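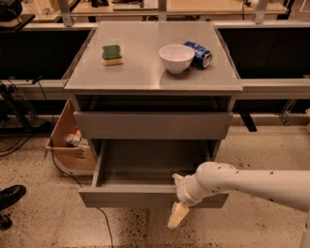
Slide 1. Two-drawer cabinet with the lower drawer open; sponge, bowl and drink can on top.

Good morning. On behalf of the Koutsoukos housekeeping program, I welcome the staff of the Lorer and Bumerach sites. My name is Zoi Chatzigeorgiou. This part of the session lasts 15 minutes, and questions will be taken at the end.

Our subject is the small cabinet in the shared break areas. There are 137 of these units in service, and each is to be kept in the same way – top surface clear, upper drawer for dry supplies, lower drawer for dishes.

Pause. Refer to the handout, page 20.

Begin with the top. A can goes to recycling. A bowl is washed, dried and placed in the lower drawer. Staff are asked to open that drawer fully before putting dishes away and to close it afterward.
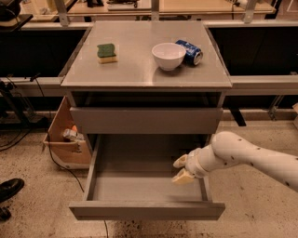

Should the sponge be stored in the drawer with the bowls?
Sponges are kept at the sink, in the holder provided, and are replaced at the start of each month.

Next, the open recess under the top. It is reserved for the cleaning log and a folded cloth. Food is not to be left there overnight.

Hand over to the Ultolard team for the section on floors.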